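Setting up the taught-point exercise for the club arm

Written by Maya Hattar for the Corrigan robotics club, second-year group
Last changed 13 January 2021

This page covers the first proper exercise on the arm: teaching it a point above a fixed target, coming down to it slowly and backing off again. You need to have done the safety talk with Rami Khoury and had your name ticked on the sheet. If you missed the talk in December, ask him for a repeat before you book a slot.

Work in pairs. One person holds the pendant and the other stays by the stop button. Swap when you reach step 6.

What you need

The arm, already powered up and homed
A target (any short object with flat ends and a clear top)
Duct tape
A steel rule
The pair's logbook
A copy of the Wosport template program, from the shared folder

Step 1. Clear the table

Take everything off the part of the table the arm can reach, including mugs, pens and other people's parts. Run your hand over the wood to find any grit or old tape glue and scrape it off. Tape does not stick well to dust.

Step 2. Fix the target

Put the target down well inside the reach of the arm, away from the table edge. Tear two strips of tape. Press the first one down on the wood and fold it up against the side of the target, then do the same on the opposite side. Leave the top face free. It does not have to look tidy, and wrinkles are fine as long as the target cannot slide when you push it with one finger.

Do not use glue. Ghada Hakim had to sand the table last year.

Step 3. Load the template

Open the Wosport template and save it under your pair's name before you change anything. Set the speed limit to 4 per cent. It will feel very slow. Leave it there until step 7.

Step 4. Teach the safe point

Jog the arm until the fingers point straight down and are 200 mm above the table. Check the height with the steel rule, with the pendant put down and the arm stopped. Save this as SAFE. Every move in your program starts and ends at SAFE.

Look at the cables while you are up here. They should hang with enough slack for the wrist to turn without pulling. If one goes tight, jog back the way you came and choose a different wrist angle.

Step 5. Teach the approach point

Jog sideways only, until the gripper is over the target. Look from the front and then from the side - it is easy to be lined up in one direction and well out in the other. Come down until the fingertips are 80 mm above the table and save the point as NEAR.

The wrist camera helps with the last bit of lining up, but it does not look from the same place as the fingers. Trust your eyes and the rule first, then use the camera view to check. 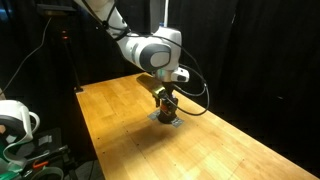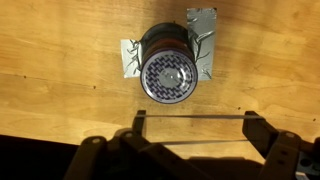

Step 6. Run it in single steps

Swap places now. Go through the program one line at a time: SAFE, NEAR, SAFE. Say each move out loud before you press the key so that your partner knows what to expect. If the arm does anything else, your partner presses stop first and you talk about it afterwards.

Step 7. Raise the speed

After three clean runs you may go up to 10 per cent, and no higher in this exercise. Run the program five times. After each run, stop the arm at NEAR, measure the height and write it in the logbook. Write what you read, even if the number looks wrong. One pair last term got 76 every time and found they had been measuring from the end of the rule and forgetting the blank bit before the zero.

Common problems

The arm stops halfway with a joint limit message. Go back to SAFE and teach NEAR again with the elbow bent the other way.

The target moves. Add fresh tape and start again from step 5. Old tape pressed down a second time will not hold.

The program will not save. You are probably still in the original template, so go back to step 3.

When you finish, send the arm to SAFE, power it down and peel the tape off slowly, along the grain. Logbooks go to Vibeke Hafþórsson, who signs them off before you can book the gripping exercise.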